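3.2 Item format and response time

The second block of the survey dealt with mental rotation in adults returning to evening classes. Participants were recruited through the Kakanska adult learning program and completed the items on a desktop screen between 6 p.m. and 9 p.m. Of the 2,838 responses logged, 141 were removed under the rules given in Section 2.4, mostly for answer times below the lower limit.

Each item asked the participant to judge whether an outline would match a target after a turn in the plane. Okeke and Tijani used the same format with printed cards, and their scoring was kept so that the two sets of results could be compared. Items were presented in a fixed order within each set – the order of the sets was varied between participants. Simple outlines such as the circle, the square and the pentagon were used in the warm-up set only (Figure 2).

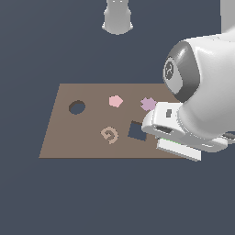
Figure 2. Flat board with one round and one square opening; a pale pink pentagon-shaped piece lies to the right of the round opening.

Does a larger turn always lead to a slower answer? The increase was clear for outlines with no symmetry, while for regular outlines it leveled off early, as a regular shape matches itself again after a partial turn.

This pattern agrees with the account in Ogunleye and Obi, who treat the smallest turn needed for a match as the main predictor of response time. We therefore recoded every item by its smallest turn before fitting the model. Age was entered as a continuous variable and centered. Years since last formal schooling was tested as a second predictor and dropped, as it was strongly correlated with age in this sample.

Response times were log-transformed and fitted in Statico with random intercepts for participant and item. Residuals were checked by set. For 17 participants the fit was poor in the last set, which may reflect fatigue – sessions that began after 8 p.m. were over-represented in this group. Removing them did not change the direction of any effect, and they are kept in the results reported in Section 4. The warm-up items were not scored.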